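Grading Without Tears (Mostly)

Every July, Ayten Dönmez tells the staff at Plarville Middle School that she has finished with red pens. Every fall she buys more. Last year she marked 413 lab reports and wrote "show your work" on nearly all of them, including one that had shown its work.

Her new plan is a single comment per report, and the student has to answer it before any grade appears. Parents have been told. Some have replied at length.

Signe Nørgaard is trying the same thing with her eighth graders – she reports fewer complaints and much longer excuses.

Fruit on the table.

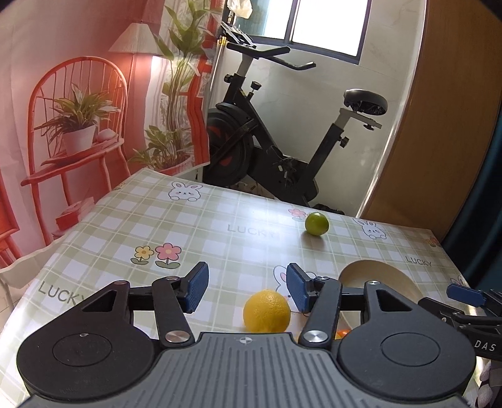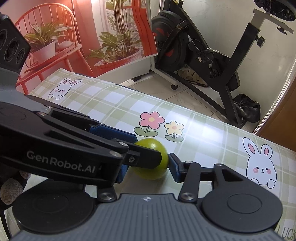
Sunday Homework Line

Open from 4 p.m. Please have the worksheet with you.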